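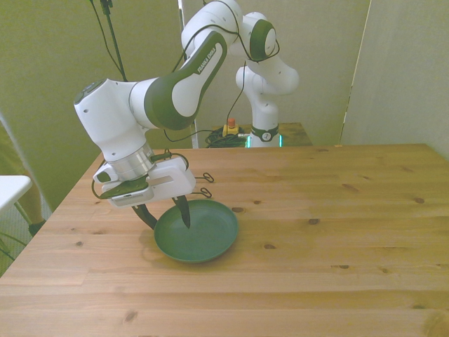 The last two weeks in the Irnlow workshop went almost completely into fingers. The flat ones that we had before could hold a block or a bottle very well, but with tableware they were useless, so I drew new ones with a long pointed shape. On the green plate you can see the idea: the left finger goes down to the rim, and the right one comes with its tip almost to the inside surface. The rim is low, and the finger has to find its place between the rim and the table.

I printed 2 pairs. The first pair was too soft at the tip and I threw it away. The second is from Skuretti filament, which costs more but bends less.

Then I wrote a small loop that moves to the plate, closes, lifts and puts it back. Yesterday I let it run 444 times and 284 of the lifts were good. Most of the bad ones came when the plate had turned or moved a little - my script still believes that it stays where I put it.

Next I want to correct the position from the camera before each try. I will also test a deep bowl, and I am a little afraid of it.

11 May 2026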